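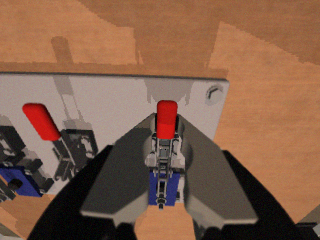 *Clamp station, wrist view. Onitz trial license, 16 days left.*

Gunnel had the demo up before her coat was off. Coffee, no lid. Sixteen days and Lunde wanted a yes or no by lunch.

"It's a simulator," Aslak said over her shoulder. "We're buying a cartoon."

"We're buying practice. Move, you're in my light."

2,176 a seat. She'd said the number out loud in the car, twice, and it didn't get smaller. But a real cell cost more than the van, and the last trainee had put a real gripper through a real fixture in November. So.

She nudged the stick. Slow. The fingers sat open either side of the red handle and she held her breath, stupid, nothing in there could break.
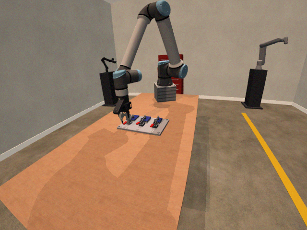

"Other view," Aslak said. "You cant judge it from up close."

She switched. Fine. He was right, the whole arm made more sense from across the room. She could see the elbow, how much reach was left.

"Lag?"

"None."

"Shadows are nice."

"You hate it, remember."

He pulled a chair over. Didn't answer. Put his hand out for the stick and she let him wait a second, then gave it up.

Phone. Lunde, early, of course. Six missed calls allready.

"Well?" said the phone.

Gunnel looked at Aslak. Tongue between his teeth, leaning left like that would help the arm along.

"Two seats," she said.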